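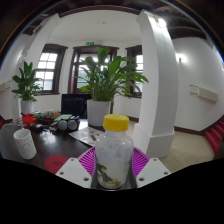
The robotics club at Hindau is back on for the term, and I've joined the group working on picking things up and putting them down. Four of us share one task: a bottle has to end up standing on a coaster.

We have named the project Sernudis. The Boltell group next door are doing line following and already have something that moves. We are still collecting demonstrations by hand, 30 to a batch, and the count stood at 523 when I last wrote it down.

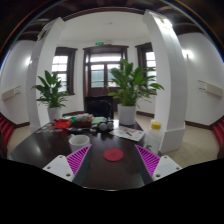
Fingers open, coaster clear.

My own attempts are slow. I tend to close too early and catch the cap, so I've started going in lower and waiting a second before I squeeze - dull, but the recordings are easier to use. 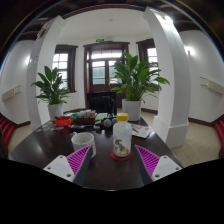 The other thing I need to sort out is how we name the files. Two of us have been using different numbering, and I spent an evening renaming mine. Next month we start on the mug.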